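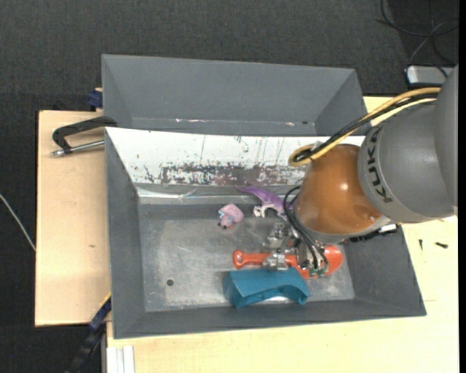

*Trokamstead, 12th May*

# Plolalora: a bread and recipe card collection

Hi! I've been typing up old recipe cards for longer than I'd like to admit, and I finally put the whole lot in one folder so other people can use it. There are 3,558 cards in here, mostly breads, cakes and pickles, and 1,062 of them have been checked twice against the paper. The rest I've read through once, usually late in the evening, so expect typos.

## What's in the folder

- `cards.csv` has one row per card
- `notes.csv` has the scribbles from the margins (my favorite part!)
- `units.txt` is my cheat sheet for cups, gills, "a teacup" and so on

Each row has a title, ingredients, method and a `source` column. Source is either `flosa` (the big tin of cards from the Flosa bakery) or `petridis` (the blue binders from the Petridis sale). A few rows say `unknown`, and those came in a shoebox with no label.

## Stuff to know before you use it

I kept the original spelling, so you'll meet "bannana" in 6 different cards and I'm not fixing any of them. Oven temperatures are Fahrenheit wherever the card gave a number. Lots of them just say "quick oven" or "slow oven" and I left that alone too.

If a card had no title, I made one up and put it in square brackets. The `serves` column is mostly blank – please don't fill it in by guessing!

Also, I haven't cooked most of these. I've tried 20 or so of the breads (the molasses rye is great, the potato loaf came out like a brick), and the canning recipes are old and don't follow modern safety advice. Read them for fun, use a current guide for the jars.

## Fixes

Send corrections with the card number in the subject line. I'm planning the next update for September, with the pickle section sorted properly.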